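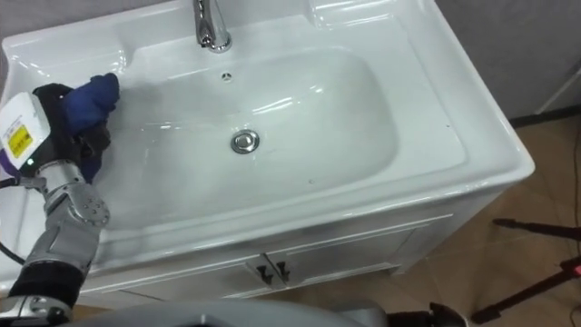 Sumton cell, basin wipe, cloth in the left side of the bowl.

bpaisan
Aug 29, 2020
Looking for input on cable dress and contact force for a humanoid doing sink wiping. Controller faults on wrist torque when the hand works the upper left of the basin. 693 cycles logged, 10 faults, all in that area. The floor of the bowl runs clean. Wrist was re-zeroed and the finger screws checked before the last batch.

rcropper
Check the cable loop first. If it goes tight at full wrist roll you get a side load that the controller reads as contact. We lost most of November to that on the Bramitz cell.

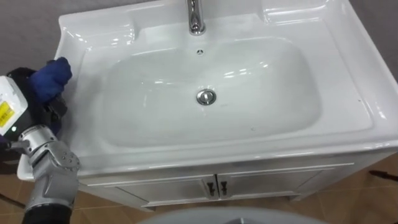

A short loop also pulls harder as the hand goes up and over the rim, so plot torque against wrist roll with no cloth in the hand. If the hump is still there, it's the cable.

chalerm_k
Disagree. I'd look at the force setpoint. Ceramic has no give, and a bunched cloth changes thickness as it drags. What are you pressing with?

bpaisan
15 N on the floor of the bowl, same on the walls. Dry run plotted as Ruth suggested: small hump past 145 degrees of roll, roughly a third of the fault limit.

chalerm_k
Then the cable is a contributor and the setpoint is the rest. Drop the walls to 8 N and leave the floor alone.

rcropper
A lower setpoint only hides it. Fix the loop, then tune. Order I would use:

1. Power down, support the forearm, release the wrist clamp.
2. Add slack at the wrist and roll the joint by hand, stop to stop. 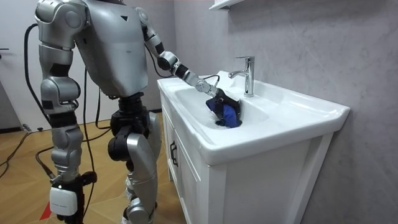
3. Refit the clamp, re-zero the wrist torque, repeat the dry run.
4. Run wet with the old setpoint before changing anything else.

bpaisan
Did 1 to 4. Hump is gone from the dry plot. Wet run at the old setpoint still gave 3 faults, all on the wall.

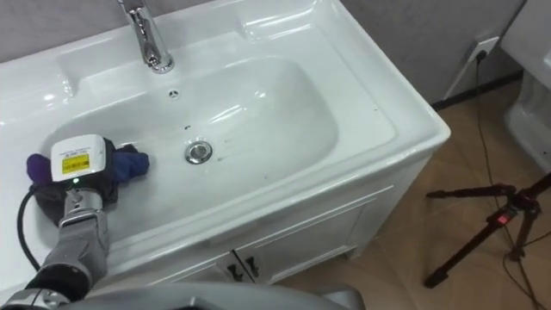
Walls are now at 8 N and it has not tripped since, but that is one short batch. Chalerm, do you ramp between floor and wall or step it?

chalerm_k
Ramp – a step chatters at the radius.

rcropper
Fine, but recheck that clamp weekly. Ours crept.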